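Against the Capsule Wardrobe

My neighbour owns 33 items of clothing and would like you to know it. I own more than that in socks, few of them on speaking terms.

The capsule people promise freedom from choosing. Then they sell you a $134 linen shirt from Zolard, in oatmeal, and a $200 one in slightly later oatmeal.
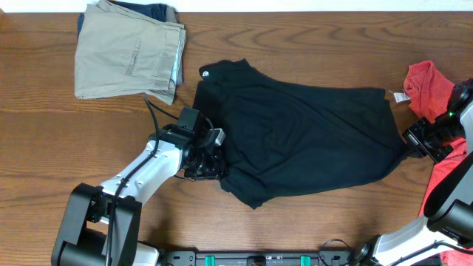

Owning less has become a very expensive hobby. The old way was cheaper: you wore a jumper until the elbows went, then you wore it in the garden. My mum's generation called this having clothes. I'm keeping mine, including the bad shorts.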